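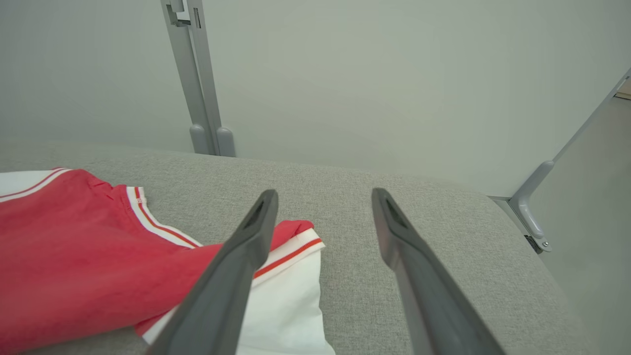 Kleidungsstücke aufheben und ablegen mit dem Greifer-Kit Clidier
Anleitung für die erste Einrichtung, mit Bewertung am Ende

Stand: 20. Oktober 2023

Ich benutze das Kit Clidier von der Firma Dirker seit Juni. Die Anleitung des Herstellers ist gut für feste Gegenstände wie Becher, Dosen und Schachteln. Für Textilien gibt es dort nur eine halbe Seite, und diese halbe Seite hat mir nicht geholfen. Deshalb schreibe ich hier auf, wie ich es eingerichtet habe, damit der Arm ein Hemd oder ein T-Shirt von einem Polster nimmt und in einen Korb legt. Deutsch ist nicht meine Muttersprache, ich bitte um Nachsicht, wenn ein Fachwort nicht ganz passt.

Die Anleitung gilt für den Greifer mit zwei schmalen Fingern und die Kamera am Handgelenk. Wer die breiten Finger gekauft hat, kann die Abschnitte 1, 2 und 5 benutzen, aber die Werte in Abschnitt 4 stimmen dann nicht.

Was man braucht

- das Kit Clidier mit Greifer, Handgelenkkamera und Netzteil
- einen Arm mit passendem Flansch (ich habe den Abera, der Adapter liegt bei)
- einen Rechner mit der Software Minberg, Version 2 oder neuer
- den kleinen Innensechskantschlüssel aus dem Beutel mit den Schrauben
- zwei oder drei alte T-Shirts aus Baumwolle, am besten mit einem Kragen in anderer Farbe

Für den Anfang empfehle ich kein schwarzes Kleidungsstück und keinen glatten Stoff wie bei Sporthosen. Beides ist möglich, aber man lernt daran nicht viel.

1. Greifer montieren

Den Arm zuerst in die Parkposition fahren und den Strom ausschalten. Dann den Adapter auf den Flansch setzen und die vier Schrauben über Kreuz anziehen, zuerst nur leicht, beim zweiten Durchgang fest. Das Kabel des Greifers kommt auf die Seite, auf der auch die Kamera sitzt. Ich hatte es zuerst auf der anderen Seite, und bei jeder Drehung des Handgelenks wurde es um den Unterarm gezogen.

Nach dem Einschalten muss der Greifer einmal ganz öffnen und einmal ganz schließen. Wenn er nur öffnet und dann stehen bleibt, ist meistens der Stecker am Adapter nicht bis zum Anschlag eingesteckt.

2. Kamera ausrichten

In Minberg das Fenster "Handgelenk" öffnen. Die Finger sollen unten in das Bild hineinragen, und beide Fingerspitzen müssen zu sehen sein, auch bei offenem Greifer. Ist nur ein Finger zu sehen, die Schraube am Kamerahalter eine halbe Umdrehung lösen und den Halter drehen. Danach wieder festziehen und den Menüpunkt "Fingerspitzen lernen" wählen. Die Software verlangt, dass man beide Spitzen anklickt. Bitte wirklich die Spitze anklicken und nicht die Mitte des Fingers. Ein kleiner Fehler an dieser Stelle bedeutet später, dass der Greifer neben der Falte zugreift.

Die Belichtung stelle ich von Hand ein. Mit der automatischen Belichtung wird das Bild jedes Mal heller oder dunkler, wenn ein weißer Stoff in die Nähe kommt, und die Erkennung verliert den Rand.

3. Arbeitsfläche festlegen

Eine gepolsterte Fläche ist schwieriger als ein Tisch, denn sie gibt nach. Minberg fragt nach der Höhe der Fläche. Man fährt dazu mit geschlossenem Greifer langsam nach unten, bis die Spitzen den Stoff berühren, und bestätigt. Bei einem Polster mache ich diese Messung an drei Stellen: links, rechts und in der Mitte. Die Software rechnet daraus eine schräge Ebene. Im Menü heißt das "Mehrpunktfläche", und leider ist es in der Grundeinstellung ausgeschaltet.

Danach muss man die verbotenen Bereiche eintragen. Alles, was hinter oder neben der Fläche steht und aus Metall ist, bekommt einen Kasten: Stangen, Gelenke, Seitenteile, Wand. Ich gebe auf jeder Seite noch 20 mm dazu. Bei einer Rückwand ist es wichtig, dass der Kasten bis zur vollen Höhe geht, sonst plant der Arm den Weg oben darüber.

4. Werte für Stoff einstellen

Im Profil "Fest" drückt der Greifer zu schnell zu und schiebt den Stoff vor sich her. Man kopiert also dieses Profil, gibt ihm einen neuen Namen (bei mir "Stoff") und ändert folgende Werte:

Öffnung vor dem Griff: 48 mm
Eintauchtiefe unter die gemessene Fläche: 0 mm beim Tisch, 2 mm beim Polster
Schließkraft: 13 N
Wartezeit nach dem Schließen: 525 ms
Geschwindigkeit beim Anheben: langsam

Die Wartezeit sieht lang aus, aber sie ist nützlich. Der Stoff setzt sich in dieser Zeit zwischen den Fingern, und erst danach soll der Arm heben. Mit der Grundeinstellung ist mir das Kleidungsstück oft auf halber Höhe herausgerutscht.

Die Eintauchtiefe bitte nie größer als 2 mm wählen. Bei einem groben Bezug nimmt der Greifer sonst den Bezug mit, und der Arm meldet Überlast. Das ist nicht gefährlich, aber man muss danach neu referenzieren.

5. Die Griffstelle wählen

Minberg bietet drei Arten an: Mitte, Rand und Falte. "Mitte" ist für gefaltete Stapel gedacht. Für ein Kleidungsstück, das zusammengeknüllt auf der Fläche liegt, habe ich mit "Falte" die besten Erfahrungen gemacht. Die Software sucht eine Erhebung im Stoff und stellt die Finger quer dazu, einer auf jeder Seite.

So geht man vor:

Das Kleidungsstück locker auf die Fläche legen, nicht glattziehen. In Minberg "Griff vorschlagen" drücken. Es erscheinen mehrere kleine Linien, die längste Linie ist der beste Vorschlag. Mit "Anfahren ohne Griff" fährt der Arm über die Stelle und wartet. Jetzt im Kamerabild prüfen, wo die Fingerspitzen stehen. Liegt zwischen ihnen nur der Bezug vom Polster, ist der Vorschlag zu weit außen. Mit den Pfeiltasten kann man die Stelle verschieben, ein Druck bewegt den Greifer um einen Millimeter. Wenn die Falte zwischen den Spitzen liegt, "Greifen" wählen.

Ein Kragen oder ein Bündchen ist eine gute Stelle zum Üben. Der Stoff ist dort dicker und die Kante gut zu erkennen, besonders wenn sie eine andere Farbe hat. Bei einem Hemd mit Knöpfen soll man die Knopfleiste vermeiden.

6. Ablegen

Den Korb so hinstellen, dass der Arm ihn ohne Umgreifen erreicht. Die Ablagehöhe wird vom oberen Rand des Korbs gemessen. Ich lasse den Greifer über der Korbmitte öffnen und danach noch einmal kurz schließen und öffnen. Manchmal bleibt ein dünner Stoff an einem Finger hängen, und diese zweite Bewegung löst ihn. In Minberg gibt es dafür das Häkchen "Nachöffnen".

Häufige Probleme

Der Greifer schließt, hebt aber nichts an. In den meisten Fällen stimmt die Höhe nicht. Abschnitt 3 wiederholen, und zwar mit dem Polster in dem Zustand, in dem es später benutzt wird. Wenn jemand darauf gesessen hat, ist die Fläche für einige Minuten tiefer.

Die Erkennung sieht zwei Kleidungsstücke, es ist aber nur eines. Das passiert bei zweifarbigen Sachen, zum Beispiel bei Rot mit weißem Kragen. Unter "Erkennung" den Regler "Farbtrennung" nach links schieben. Ganz links ist zu viel, dann gehört plötzlich auch ein grauer Bezug zum Hemd.

Der Arm bleibt vor einer Stange stehen und meldet "Kein Weg". Der verbotene Kasten ist zu groß, oder zwei Kästen überschneiden sich. Ich habe die Zugabe an dieser einen Stelle verkleinert.

Das Bild ruckelt. Das Kamerakabel direkt am Rechner einstecken, ohne Verteiler.

Meine Bewertung

Das Kit ist ordentlich gebaut. Die Finger haben bei mir bis jetzt keine Spuren außer ein paar hellen Kratzern, und der Adapter sitzt ohne Spiel. Die Software ist der schwächere Teil. Viele nützliche Einstellungen sind versteckt, und die deutsche Übersetzung ist an manchen Stellen falsch - bei "Eintauchtiefe" stand in der ersten Version "Tauchgang". Der Support hat auf meine Fragen immer geantwortet. Die Idee mit der Mehrpunktfläche kommt von Hae-won Cho aus dem Dirker-Support, und ohne diesen Hinweis hätte ich das Kit wahrscheinlich zurückgeschickt.

Für Textilien auf einem Tisch kann ich es ohne Einschränkung empfehlen. Für Polster nur dann, wenn man einen Nachmittag für die Einstellung übrig hat. Socken funktionieren bei mir noch nicht zuverlässig, ich probiere gerade eine kleinere Öffnung vor dem Griff und trage die Werte in Abschnitt 4 nach, wenn sie stabil sind.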